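Caps on or caps off for bottles collected at the office?
Community Help > Home and Office > Waste and Recycling
Posted by Asabe Ekpo, 2023-07-02

I am responsible for the recycling arrangements at the Brandcombe branch office, which shares a building with two other tenants.

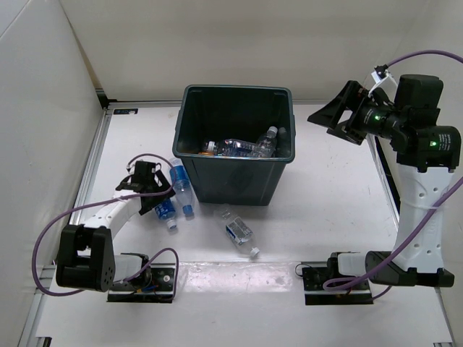
Our written procedure, last revised in October, states that staff must remove the caps from plastic bottles before placing them in the collection bin, and that the caps are to go in the general trash. A notice issued by our new hauler, Jultden, states that bottles are to be presented "empty, with closures." The building's house rules do not address the matter at all.

I would be grateful for guidance on the following. Should the caps stay on? Is it necessary to rinse bottles that held only water? Should the bottles be flattened? Staff have received conflicting instructions and I would like to issue a single notice that will not need to be withdrawn.

Zulmira Nogueira

The instructions of the hauler who collects the material should take priority over an internal procedure. In your case "with closures" means that the caps are to be left on the bottles. Many sorting facilities now ask for this. Loose caps are small enough to fall through the screens and are then lost as residue, while a cap attached to its bottle travels with it and is separated later, after the plastic has been ground and washed. Older equipment handled capped bottles poorly, and a good number of office procedures still reflect that period.

Bottles that held plain water do not need to be rinsed. They should be emptied fully. Bottles that held juice, milk or sweetened drinks should be rinsed once with a small amount of cold water.

Flattening depends on the facility. Some optical sorters mistake a fully flattened bottle for paper. Unless Jultden asks for flattening, I would advise against requiring it. A bottle that has been squeezed by hand to expel the air and then recapped is generally accepted.

When you issue the notice, please state the date from which it applies and withdraw the October version formally. At Abreu we omitted this step, and both versions remained posted in the same kitchen for 13 weeks.

Custódio Serrano

We take the caps off and have never received a complaint.

Sofia Teixeira

The previous reply may be correct for that location, but it should not be relied upon elsewhere. Requirements differ between haulers and, in some areas, between routes operated by the same hauler.

I would add one point concerning deposits. If your state operates a bottle deposit program, check whether the bottles are being redeemed or simply collected. Redemption machines read the label, so labels must remain in place and the bottle must not be crushed. Our Tramum office had 80 bottles refused in a single visit for this reason.

Asabe Ekpo

Thank you. There is no deposit program here. I have written to Jultden to confirm the position on flattening and will amend the notice when a reply is received.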